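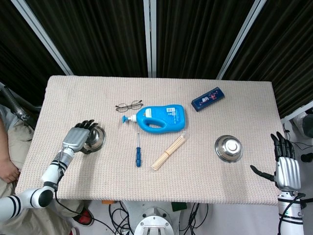 Threads > Household > Clearing the utility table

1/ Sorting the odds and ends before the move to Plokley. Everything goes on the waffle cloth first, then into a crate by type. Steel bowls, a screwdriver, glasses, a bundle of wooden sticks, the blue pump bottle.

2/ Bowls nest if the rims match. Put a sheet of kitchen paper between them or the polish marks. Upside down is the better way to set them down on cloth - the rim spreads the load.

3/ The screwdriver travels with the tools, never with the bowls. A bare tip will scratch steel in a van. I use a cork.

We use cookies to remember your settings. Accept / Manage

4/ Pump bottles are the usual source of leaks. Lock the head, tape the collar, bag the lot. The Virlow crates are 37 cm deep inside, so most bottles will stand upright. Lying down is fine on a table and poor in transit.
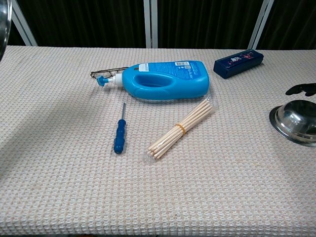

5/ Tape matters as well. Parcel tape leaves gum on plastic, so I use low-tack. A 3 m strip does the whole kitchen.

6/ Glasses go in a hard case, folded, lenses wrapped. Pullbridge will insure a box for up to 200 pounds but exclude spectacles. Read the sheet.

7/ Waffle cloth goes in last, as padding on top. It was washed in May and has held its shape.

8/ Crate labels on two sides, not the lid. Lids get stacked on.

Last updated: September 20, 2019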